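Groslow Water Works, open day, May

Groslow treats river water for Taresow and the villages on the Ongart side. The tour runs 2 hours and starts at the intake.
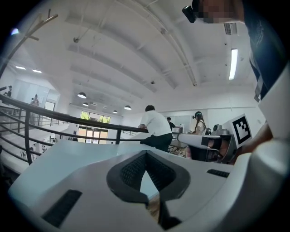
According to one visitor from Taresow, the taste of chlorine had dropped since the winter, and she wanted to know whether the dose had changed. The guide's reply was that the dose is the same but the contact tank is new.

Intake screens first, then the settling tanks, each rated at 500 cubic metres an hour. The sand filters are backwashed at night – the noise carries less than one would expect, we were told. Filter depth was not given. The pump hall has a duty set and a standby, with 300 mm mains leaving towards Dutumdale. Connected properties: 3,442.

Sludge handling was closed to visitors. Parking is by the lower gate, and the last tour leaves at 3 pm.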